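Stores should stop hiding the stock count

Nov 24, 2023 | By Staff Columnist

Arton, the home goods chain, wants shoppers to order online and collect in store. It has put pickup counters in 34 branches and plans more by February. I think the counters are fine. The trouble is what happens before anyone reaches one.

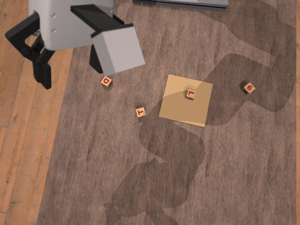 The website says "available nearby" and leaves it there. Available could mean 16 on the shelf or one in a returns bin. A shopper who drives across town for the last lamp and finds it gone will not try again soon.

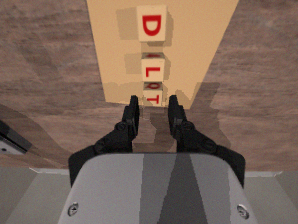
Show the number

Zumiveck, a smaller rival, prints the count for each branch on every product page. When it drops to 2, the page says so and suggests calling first. 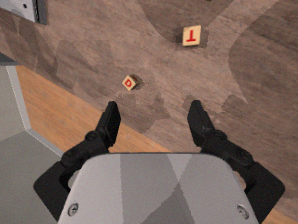
Retailers tell me that exact counts make them look understocked. I don't buy it. A shopper can handle a low number - what annoys people is a vague one. Two small lettered blocks on a brown tabletop don't look like a failure of supply, and neither do two toasters on a shelf. They look like two toasters. Print the figure and let people decide.

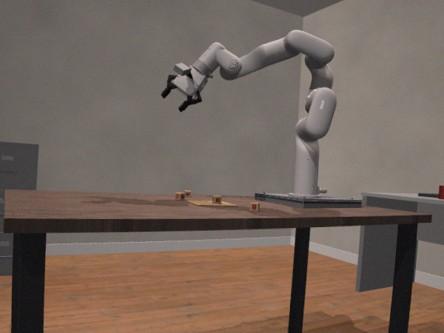

Joshi wrote in to disagree, saying that counts are wrong so often that a precise figure only makes the letdown worse. Fair enough, but then the counts need fixing, and that work is overdue anyway.

Recent items
Jimosent drops its delivery fee
Are loyalty cards worth the wallet space?
Why gift returns take so long

This site uses cookies. By continuing to browse you accept our cookie policy.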